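Srisuk repair room gives old office towers another year

November 23, 2018

The desktop computers at the Srisuk community learning center are old enough that two of them still had stickers welcoming their owners to the internet. The center has decided to keep them anyway. Buying replacements for the whole reading room would have cost more than anyone wanted to say out loud at the fall meeting, so 18 of the machines are being opened up, cleaned out and given better processors, one lid at a time.

Amnuay Wattanapong, who runs the repair room, drew up the plan in February on the back of a parts receipt. The receipt came to 2,276, and the plan was mostly a list of things not to buy again.

The work itself is pleasantly low on drama. The tower goes on its side, the panel comes off, and the processor socket is opened by its little metal lever. The old chip lifts out and another goes in. Chips of this kind fit only one way around, a fact that has not stopped people from trying the others.

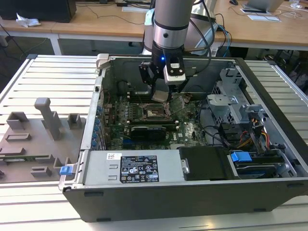 "It should drop in under its own weight," Wattanapong said. "If you are pushing, you are already shopping for a motherboard."

The replacement processors came from Likberg, a dealer in used office equipment that was clearing out a storeroom and was willing to part with a box of them for 123, shipping included. Zinash Sisay sorted the box over two evenings and set aside 4 that she did not like the look of. They now live in a coffee mug on her desk, where they are said to be under review.

Memory is next on the list, then a thorough going-over for dust. The center's towers spent years under tables, at the exact height of winter boots, and Sisay has asked that future machines be kept on top of something. The request has been noted. The tables in the reading room, it was pointed out, are also old.
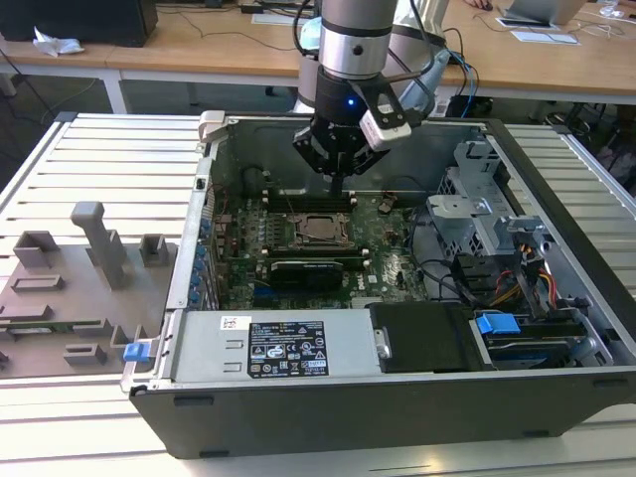

Cables are the slow part. Every drive and every power lead has to end up where it started, and the repair room has a firm rule against finishing a job with a plug left over. Chanida Noiphan, who teaches the evening spreadsheet class, has offered to test each finished computer by opening the largest file she owns, a household budget going back to her school days. Her sister Fongchan has asked not to be in the room when it loads.

The first refurbished towers go back to the reading room before the holidays. Anyone with a spare keyboard in working order, with all its letters, can leave it at the front desk.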